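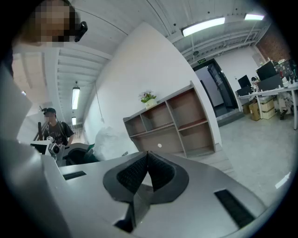

Review: Gallegos, by Philomena Ayaaba

Gallegos is the second thriller in the Diltard series, and you can read it without the first. Berenice Maldonado, a tax auditor, is sent to a mining town to check one set of books and finds 13 months of wages paid to men who never worked there.

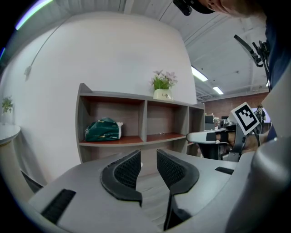
The local sergeant is no help, and her own office wants her home by March. The middle drags a bit - around six chapters could lose a few pages each - but the courtroom part is very good.

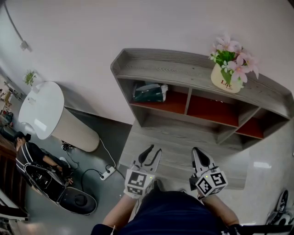

Ayaaba's dialogue is plain and quick. I read the paperback, which is thick and won't stay open by itself. A low grey shelving unit with a wood-grain top, like the one shown, is a fair height for it if you read on the floor. The print is small. I'd still buy the next one.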